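Journal > Quilting > Winter quilt

6 min read

28 Nov 2020

The top is in one piece! I sewed the last long seam before lunch, with the heel of the loaf still in my mouth because I couldn't bear to stop and sit down with it, and then I stood on the landing and hung the whole thing over the banister and just looked. 452 pieces. I wrote the number inside the lid of the sewing box in pencil back in September, when it was only a scary sum on the back of an envelope, and today I got to put a line under it.

It is much bluer than I thought it would be. On the bed in small stacks the grays seemed to be in charge, but sewn up together the blues have walked right over them, and I love it. There's one row near the top where I put two of the inky ones side by side by mistake, and I noticed it in October and decided I'd fix it, and now I think it's my favorite spot on the whole quilt. It looks like a window at five o'clock. I'm leaving it.

The seam itself was not a great piece of sewing. I pinned it twice, the first time with the right-hand half upside down (spotted it by the little fish print, which was swimming on its back), and the second time properly, and then the Boström started skipping stitches a third of the way along. New needle, rethread, same thing. Took the bobbin case out and there was a wad of gray fluff under it the size of a pea. I'd cleaned it last week! Batting scraps, I bet, from when I was making those test sandwiches. Brushed it out, one drop of oil, and it purred the rest of the way. I do love that machine. It weighs as much as a calf and the light only comes on if you tap it, but it will go through anything.

Tyra Holmgren called in the middle of all that and I put her on speaker on the ironing board. She's finished hers already, of course, binding and all, and she's started on a baby quilt for her niece in some very cheerful yellows. She wanted to know whether I press my seams open or to one side. To one side, dark over light, always have. She's gone over to open and says the corners lie flatter. I said I'd try it on a practice block, and then I did try it while she was still talking, and she's right, they do lie flatter, but I burned my knuckles on the steam and said a word. She laughed so hard she had to go get some water.

We talked for an hour. I miss the Plernonville evenings so much, the big tables and everybody's tin of pins getting mixed up, and Maj-Britt Engström going around feeling people's fabric without asking. She mailed me an envelope this week, by the way. Strips, all cut to width and tied with a bit of selvage, from the skirt she wore to her own retirement party. A soft rust color with a tiny cream dot. No letter, only "USE THESE" on a scrap of pattern tissue. I've been moving them around the house ever since to see what they go with, and they go with everything.

Not this quilt though. This quilt is blue and it's staying blue. But I've already got the next one going in my head, which is dangerous, seeing as I haven't even basted this one.

Backing: I laid out both candidates on the hall floor after lunch. The Rullell sheeting is wide enough to do it without a join, and it's lovely and soft, but it's very white, and I can see every one of the dark seam allowances glowing through the pale squares if I hold it up to the light. The flannel is warmer and nicer to the hand and it would need a seam down the back. I went back and forth until my knees gave out. Flannel, I think. I'd sooner have the seam. I'll offset it so it doesn't run right down the middle where people fold, and I'll wash it first, hot, because the last flannel I used shrank like a sweater and pulled the whole thing into ripples.

The batting has been out of its bag over the guest bed for three days and is finally giving up its creases. The cat has been relaxing it for me. I'll have to go over it with the lint roller before it goes anywhere near the flannel.

Quilting lines next. I had big plans for feathers. I practiced feathers on paper all through October, pages of them, and some of them came out really pretty, and then I tried it with thread on one of the test sandwiches and got a row of mittens. So: straight lines, walking foot, two inches apart, on the diagonal. The blocks are so busy already that I don't think anybody's eye will be hunting for feathers. And straight lines in a pale gray thread will look like rain, which I like more and more as I think about it!

Then this afternoon, when I should have been hunting for safety pins, I sat down with tea and the big sketchbook and started drawing the next one instead.

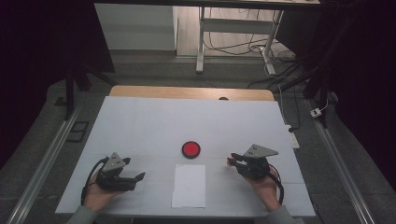

What I want for the spring quilt is a lot of quiet, and one loud thing. I've been looking at the old Diseo pattern leaflet, the one with the big plain medallion, and thinking about whole panels of off-white and the palest gray, barely different from each other, so you only find the patchwork when you get up close. Faint lines marking off rectangles on a white table, that's how soft I want the seams to look. And then the red! One flat round of it with the darker rim, sitting a little left of center, and nothing else competing. I got so excited about that I knocked the tea. The rim is the part I'd never have come up with on my own, I'd have cut a plain red circle and wondered why it looked like it was floating off. A narrow ring of something red-black under the edge would hold it down. I could cut the dark circle a bit bigger, appliqué the bright one on top, and let the difference show all the way around.

I drew it three ways. Circle dead center looked like a target. Circle way off in the corner looked like I'd run out of room. A little to the left is best by miles. Needle-turn or freezer paper, I haven't decided. My needle-turn curves come out like a potato, so probably freezer paper, with a line of basting stitches to draw the edge up over it. I'll ask Tyra, she does beautiful circles.

And Maj-Britt's strips could be the binding! A rust-colored edge with the cream dot, next to all that pale. I got them out and laid them along the side of the drawing, and oh, it's good. I'll need to piece them end to end on the slant and there may not be enough to go all the way around. I could fill in with a plain rust on one side and put that side at the foot.

Fabric in the house for it: the 20 fat quarters of low-volume prints I bought in a weak moment, plus the good linen-y white from the bottom drawer. No red that's right. The one I have leans orange. Duyên Thân has a whole shelf of solids and said she'd hold some up to the window for me on a call, which won't tell us a thing about the color but will be a nice chat.

All right. Safety pins. I found the big tin in with the Christmas lights and there's a jar of the bent ones under the sink for some reason. Tomorrow I'm moving the hall rug and taping the flannel down, right side to the floor, and I'll need the knee pads from the garden shed. Radio on, phone off, soup in the slow cooker so I don't have to get up.

Still hanging over the banister. I've been out to look at it four times since supper.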